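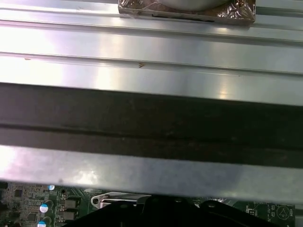 Pre-opening site safety checklist, Zisorstead Riverside Music Weekend
Walked Tuesday, September 5, 2023, gates open Saturday
Second walk-through, comments mine

Right, same drill as the May show. I've marked each item OK, FIX or WATCH, and then rambled underneath where I thought it needed rambling. If your area says FIX, please sort it before soundcheck and text me when it's done, don't wait for me to come and find you. I'll be the one in the orange hat with the sore knee.

1. MAIN STAGE

1.1 Stage deck level and locked: OK
Jumped up and down on every panel like a kid on a trampoline. No movement except the upstage left corner, which had a bit of a click in it, and the crew re-seated the leg while I stood there.

1.2 Stair treads and handrails: FIX
Stage right stairs are lovely. Stage left has no white nosing on the bottom two treads and we've got a twelve-piece brass band coming down those in the dark carrying a sousaphone. Tape please, the good stuff, the May tape peeled off by teatime.

1.3 Roof ballast: OK
Each corner block is stamped 1000 kg and matches the drawing. Sign-off sheet from the roof supplier is in the site folder behind the green divider.

1.4 Wind plan posted at stage manager's desk: FIX
There's a wind plan. It's for the Prirnbridge gig. Different stage, different trigger speeds, different phone numbers. Bin it and put ours up.

1.5 Edge marking across the front: WATCH
Done, but it's faint. Have another look once the lights are focused, I couldn't judge it in full sun.

2. SOUND AND LIGHTING

2.1 Speaker hangs, secondary safeties fitted: OK
Both sides checked from the cherry picker by the riggers, and I saw their paperwork. Beautiful tidy job, honestly the neatest shackles I've seen all season!

2.2 Delay towers fenced: FIX
North tower is fenced. South tower has three sides of fence and a gap facing the bar, so I give it ten minutes before somebody's up there with a beer. One more panel and two clamps.

2.3 Sound levels at boundary: WATCH
Monitor is set up at the neighbours' gate. Druvo (headliners, very bassy, I love them) want a long soundcheck, so please keep it inside the hours on the letter we dropped in everyone's mailbox.

2.4 Haze and smoke effects declared: OK
Two hazers, no pyro. Druvo's rider mentioned confetti cannons and I've said yes to those as long as they point away from the generator intakes.

3. POWER

3.1 Generators fenced, extinguishers present: OK
Both there, both tagged and in date.

3.2 Test tags on vendor leads: FIX
Most food stalls are good. The Chaiyaporn noodle van is spotless as usual, tags on everything down to the kettle. Dumpling stall and the coffee cart both have leads with last year's colour on them. No tag, no power, and I'm not going to be talked round with a flat white. (I was nearly talked round with a flat white.)

3.3 Cable ramps over walkways: FIX
We're short. The run from the front-of-house desk to stage is covered the whole way, great. The run behind the merch tent is just lying in the grass with a rubber mat on it. Somebody in thongs is going to go over on that.

3.4 Distribution boards off the ground and covered: OK
All on stands. The one beside the bar had a jumper draped over it so I've moved the jumper to lost property.

4. CROWD AND EXITS

4.1 Capacity on licence matches gate clickers: OK
Licence is for 2000 across the whole site, with 700 in the big top. Clickers at both gates and a separate one on the tent door, please don't share them, it made a right mess of the numbers in May.

4.2 Exit widths clear: FIX
East exit has a pallet of bottled water parked square in the middle of it. I know it's the shady spot. Find another shady spot.

4.3 Exit signs lit and readable from the tent centre: WATCH
Three are fine, the fourth flickers. Spare battery pack is on its way.

4.4 Front barrier: OK
Pushed it, leaned on it, kicked it. Pit access gate swings the right way and the pin's on a chain.

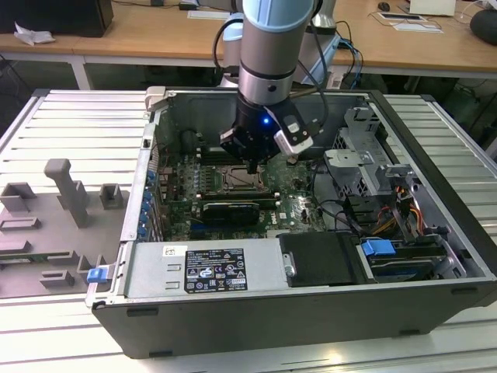
Comment from the big top crew: can we get a decision on item 4.2 before the chairs go in, please, as the seated layout only works if the east exit is at full width. Otherwise we drop the last row on both sides and somebody has to ring the ticket office.

Fair point. Lay the chairs out as drawn. The water will be gone by lunch tomorrow, and if it isn't, I'll drag it out with the ute myself.

5. FIRST AID AND WELFARE

5.1 First aid post staffed and signed: OK
Sign's up, you can see it from the main bar. Stretcher route paced out and clear all the way to the ambulance gate.

5.2 Free drinking water: WATCH
Two taps working, third one dribbles. Plumber has been told. It's going to be a warm one and there are kids coming for the afternoon dance workshops, so I want all three.

5.3 Earplugs: OK
Box of 500 pairs at the info tent, kids' earmuffs to borrow with a deposit.

5.4 Quiet space: OK
Moved further from the stage this time. Beanbags, shade, no speakers pointing at it. Much better than the sad little gazebo we had before.

6. BACKSTAGE

6.1 Vehicle movements: FIX
No reversing without a spotter, full stop. I watched a van back up past the catering tables this morning with nobody behind it and I may have raised my voice. Sorry about that, but also not sorry.

6.2 Dressing room heaters: OK
Taken away. Blankets in there instead.

6.3 Dancers' warm-up area: WATCH
The mats are down but there's a tent peg sticking up beside the far corner. Tennis ball on it, or knock it in.

6.4 Radios: OK
Channel 1 is safety and only safety. Lunch orders go on 4!

Third walk is Friday after the evening soundcheck, starting at the stage left stairs. Anything still on FIX by then gets closed off until it's done, and that includes the coffee cart.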